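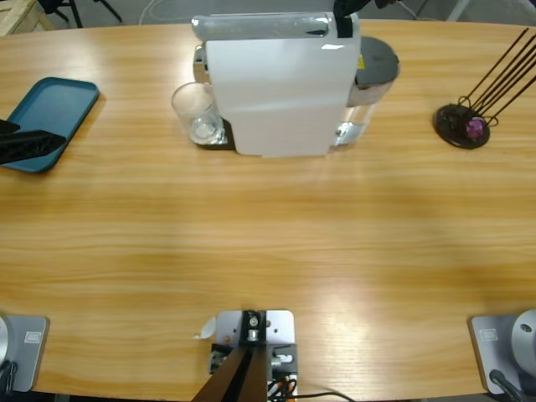

Según un usuario de Tastby, el paso que más tiempo le quitó fue el de los límites de fuerza: los dejó como vienen de fábrica y el programa se paraba cada vez que la pinza tocaba la tapa de la cafetera. Por este motivo hemos ampliado la sección.

4.3 Ajuste del control para tareas con dos brazos

Antes de empezar, compruebe que Clovura está abierto y que los dos brazos aparecen como "conectado" en el panel Estado.

1. Abra el menú Tareas y cargue la plantilla "Café con bandeja". La plantilla asigna la cafetera al brazo derecho y la bandeja al brazo izquierdo.

2. En la pestaña Percepción, pulse Capturar fondo. Retire las manos de la mesa durante la captura.

3. Marque con el ratón la zona de cada objeto. El vaso transparente necesita una zona propia, situada a la izquierda de la cafetera. Active en ella la opción Material transparente.

Nota: los reflejos sobre la madera pueden confundirse con el borde del vaso. Si esto ocurre, suba el filtro de brillo a 60 y repita la captura.

4. En la pestaña Control, seleccione el brazo derecho y escriba 15 N en el campo Fuerza máxima de contacto. Este valor se aplica solo cuando los dedos presionan la parte superior de la máquina.

5. Seleccione el brazo izquierdo y escriba 10 N. La bandeja es ligera y se desplaza con facilidad.

6. Fije la distancia mínima entre brazos en 80 mm. El planificador Asov rechaza las trayectorias que no la respetan – verá un aviso naranja en la línea de tiempo.

7. Pulse Simular. Revise la trayectoria entera, también el regreso a la posición de reposo.

8. Pulse Ejecutar con velocidad reducida.

PRECAUCIÓN: no introduzca las manos entre los brazos mientras el indicador Movimiento esté encendido. La parada por software no sustituye al botón de emergencia.

Nota: los objetos que no participan en la tarea, como el soporte con varillas a la derecha, se deben registrar como Obstáculo fijo. Si los mueve después, vuelva al paso 2.

Para guardar los ajustes, use Archivo > Guardar perfil. Los perfiles creados con el módulo Stan se abren en modo de solo lectura; haga primero una copia.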